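From: Yen-ting Huang
To: demo-collection list
Subject: Re: [demo-collection] laundry episodes, what counts as a good one?
Date: 14th March

Ulises Cáceres wrote:

> Hi all. I have been through the first batch from the laundry site and
> I have a few questions before I start training on it. The index says
> 1,054 episodes but the loader only gives me 496. Are the rest held
> back on purpose?
>
> Also, many of the ones I do have include a fumble, where the gripper
> closes on nothing or a sleeve slips out and has to be picked up again.
> Should I be cutting those? The Prillow set we used before was trimmed
> so that every episode was one clean motion from start to finish, and
> the policy trained on it was fine until something went wrong, then it
> just sat there.
>
> Last thing. Is the language label written before or after the episode
> is recorded? Some of them read like a plan and some like a report.
>
> Ulises

Hi Ulises,

Taking these in order.

The 1,054 is everything recorded, including practice runs by new operators and anything stopped early. The 496 is what has passed review. There are 447 still waiting for a second reviewer and I expect most of them to go through. The remainder are rejected. They stay in the index so that the numbering doesn't shift, but the loader skips them. If you want the rejected ones for a failure classifier, ask me for the other manifest. Please don't turn off the filter in the loader, as some of those episodes have one arm's joint log missing and it will fill the gap with zeros without warning you.

On fumbles: please leave them in. We ask operators not to stop and restart when they miss a grasp. They open the gripper, back off a little and try again within the same episode. What we do reject is an episode where the operator has plainly lost track of the task, for instance pushing the same item back and forth with no progress, or where a person has to step in and free something by hand. The review sheet has a column called "recovery" with a start and end time for each retry. If you want clean motions only for a comparison run, you can cut on that column and leave the source files alone.

You will also find long pauses in the early episodes. Those are mostly people getting used to the leader arms from Oltmanns, which are stiffer at the wrist than the old pair. I would trim any pause over two seconds at load time. Don't trim shorter ones, they often come just before a regrasp and the timing seems to matter there.

On labels: both, which is my fault. At Cloravmont the label was written first and read out to the operator. When we moved to the laundry site we switched to writing it afterwards, and 47 episodes were done in the changeover with no note of which. From now on there will be two fields, "instruction" (what the operator was told) and "outcome" (what the reviewer saw). Train on the first. I will go back over the 47 by hand.

The task itself is split into four parts, each recorded on its own as well as in full runs: open the door, move clothes between the basket and the drum, check the rim, close the door. The rim check was added after a few runs in which the door was pushed shut on a trailing sleeve. It is the one I would weight most heavily. A shirt half over the lip looks different every time, and dark cloth against a dark bezel is hard for the wrist cameras.

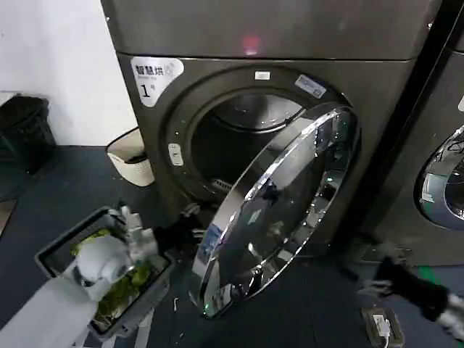 On variation, we change the clothes between episodes and shift the basket, but the machines obviously stay where they are. I would like a second site before June, with a different make of dryer and a door that opens the other way. Bridari have offered us a room and I am waiting to hear about the power supply. Until then please don't read too much into the held-out score, as the test episodes share a wall and a floor with the training ones.

A few smaller things:

Door episodes have the gripper force channel at half the rate of the others. It is resampled in the current loader but not in the one before it.

Left and right are always the robot's own left and right, in file names and in labels. A few labels from the first day had this the wrong way round and have been corrected, so pull again if your copy is older than last week.

If you find an episode you think should have been rejected, send me the index number and a line saying why. Please don't delete it locally and carry on – I would like everyone to be training on the same set.

I can have the next reviewed batch up once the second reviewer has finished. Does one large archive suit you, or do you want it split by task part as before?

Yen-ting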